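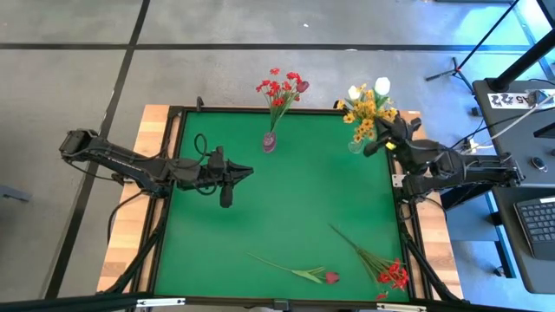

## Progress report: the Clornwood recordings

Thank you once again for your patience over the spring, and for the very kind note that came with the second payment. I had hoped to get this to you a fortnight sooner, but Kristaps wanted to finish the Gasance reels before I put anything in writing, and I'm glad now that I let him (you'll see why further down).

### Where we have got to

As you'll remember, the grant is for listing, cleaning and copying the tapes made by the Clornwood folk club between its first season above the draper's and its last one in the parish rooms. We told you in the application that we expected a few hundred reels. The proper count is 572, plus a shoebox of cassettes that came down from a loft in Bikcombe in March and which I have left out of the figures until we know what's on them.

Of those reels, all but 80 have now been copied. The list of songs and tunes stands at 2,084 entries, a good many of them the same dozen favourites sung by different people in different moods, and it has been a real pleasure to hear how "The Miller's Lad" slowed down over the years as the singers did!

The remaining reels are the difficult ones. Most have the sticky coating we talked about on the telephone, and they need gentle baking before they can be played at all. Urmas Raudsepp has agreed to do these in small batches at his own workshop, at the price he gave us last year, which was generous of him.

### The Gasance reels

I must tell you about these properly. The band Gasance played the club three times, and we only ever expected to find the one evening everybody talks about, with the broken fiddle string and the long story about the ferry. Kristaps Ozoliņš has found all three. The second is complete, both halves, including the interval raffle. The third is missing its opening, and there is a hum on the left channel for roughly 30 minutes which he has brought down a good deal without making the accordion sound as though it were in a cupboard.

The Ó Dálaigh family have heard the copies and given us written leave to play them at the listening evenings. They would prefer that the recordings didn't go online for the time being, and we have of course said yes. It does mean that the online part of the collection will be a little thinner than the one we set out in the application, and I'd be grateful for a word from you that this is all right.

### Money

We are under on tape boxes and over on postage, and the two very nearly cancel out. Baking the last reels was always in the budget. The one new cost is a replacement belt for the older of the two machines, which I have paid for out of the club's own savings. The full sheet is attached, with receipts.

### Between now and the autumn

- Baking and copying of the remaining reels, to be finished in July if the batches go as Urmas hopes
- Names checked against the old club diaries, which are lovely but not always legible
- First listening evening in Bikcombe, starting at 7.30 pm, with the Gasance second night as the main item
- The cassettes, once somebody has had a chance to sit down with them

There will be two seats kept for you at Bikcombe, near the front and well away from the urn. Do let me know if you'd like them, and whether you'd want supper beforehand.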